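Grendell Makers' Workshop
Minutes of the February general meeting

Present: Morfudd Jenkins (chair), Oluf Lund, Beril Akyol, Dineo Du Plessis
Apologies: Kári Hjaltested
Minutes taken by Dineo Du Plessis

1. Previous minutes
Accepted with one correction. The key deposit for the Jisville building was recorded as refunded. It has not been refunded. Oluf will write to the landlord again.

2. Money
Balance at the end of the month was 3,709. The bill for repairing the extractor fan came to 295 and has been paid. Beril asked whether the solder and tip budget could be raised. Agreed to look at it when the spring fees are in.

3. Workbench room
The shelf over the long bench has been put back up. Oluf would like the drill press moved to the other wall, nearer the outlet. Morfudd said the floor is uneven there and the press would need shims. Oluf to measure and report back.

Parts drawers are being returned to the wrong slots again – mostly resistors and headers. Beril will print new labels. Members are asked to leave unsorted parts in the gray tray and not guess.

4. Beginners' soldering evening
Beril reported that the evening will run in 2 parts, with a break for coffee. The first part is pin headers on small boards, the second is hookup wire. She has the Dursun kits in the cupboard and does not need more.

There was a discussion about how joints should be checked. Oluf wants every board turned over and looked at under the lamp before any power goes near it. Beril agreed and will add it to the handout, with a note about tilting the board, as glare on the solder mask can hide things.
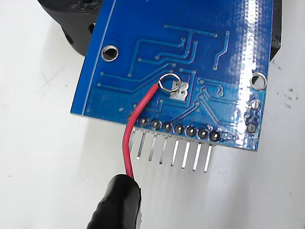
Morfudd asked that cleaning be covered too. Residue around header joints should be brushed off with alcohol and the board left to dry on a paper towel. Dineo said the brushes are worn out. Agreed to buy 4 new ones.

5. Stakonex display
The display is still waiting on a power supply. Kári sent word that he has one at home which may fit. Held over.

6. Other business
Dineo asked who has the good side cutters. Oluf has them and will bring them back.

Lights were left on in the back hall twice this month. Last person out to check.

Meeting closed at 8:40 pm.

Actions
Oluf – landlord letter, drill press measurements, side cutters
Beril – drawer labels, handout
Dineo – brushes
Kári – power supply for the display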